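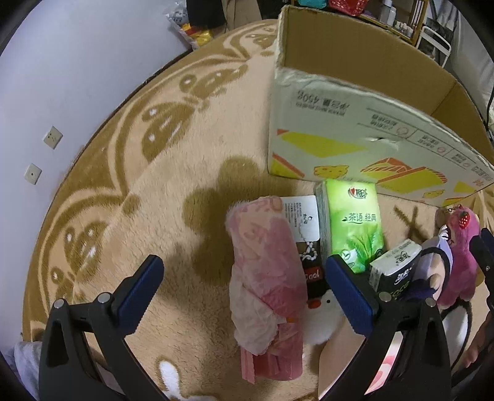
그림 3. 핸드헬드 그리퍼의 손목 카메라 시점. 러그 위에 모인 소품과 그 뒤의 열린 종이 상자.

4.2 밀집 소품 정리 과제

앞 절의 단일 물체 실험과 달리, 이 과제에서는 물체들이 서로 기대거나 겹친 상태에서 파지가 시작된다. 그림 3의 배치가 그런 경우다. 비닐 포장이 일부 감긴 분홍색 수건 말이가 가운데 서 있고, 그 옆으로 휴대용 티슈와 봉제 인형이 붙어 있다. 수건은 눌리면 모양이 변하고, 반투명 비닐은 윤곽을 흐리며, 인형은 이웃한 물체에 밀착해 잡을 틈이 좁다. 저자들이 가장 기대를 걸었던 조건이기도 하다!

시연은 로봇 없이 사람이 그리퍼를 직접 쥐고 수집하였다. 작업자는 물체를 하나씩 집어 상자에 넣으며, 순서는 지정하지 않았다. Ultetti 데이터셋은 이렇게 얻은 시연 1,774개로 구성되고, 가정집 7곳에서 기록되었다. 털이 긴 러그처럼 바닥이 고르지 않은 환경도 일부러 포함하였는데, 손가락 끝이 바닥에 닿는 순간의 높이 추정이 이 조건에서 가장 크게 흔들리기 때문이다.

정책의 입력은 손목 영상과 그리퍼 개폐 폭뿐이다. 외부 카메라는 쓰지 않았다. 두 손가락 패드가 화면 아래쪽 양편에 늘 보이므로, 네트워크는 패드와 물체 사이의 상대 위치를 영상에서 바로 읽을 수 있다. 패드 영역을 가리고 다시 학습하자 성공률이 눈에 띄게 떨어졌고, 특히 수건 말이에서 차이가 컸다.

무척 흥미로웠던 결과는 재시도 행동이다. 학습된 정책은 첫 파지가 미끄러지면 손가락을 벌린 채 조금 물러났다가 다른 각도로 다시 접근했다. 별도의 보상이나 규칙을 준 적은 없으며, 작업자들의 시연에 섞여 있던 짧은 수정 동작에서 배운 것으로 보인다. 배치마다 10회씩 반복한 평가에서도 같은 행동이 꾸준히 관찰되었다. 다만 물체의 끈이나 고리가 손가락에 걸리면 정책은 이를 풀지 못하고 멈추는 일이 잦았다. 이 실패 유형은 4.3절에서 따로 다룬다.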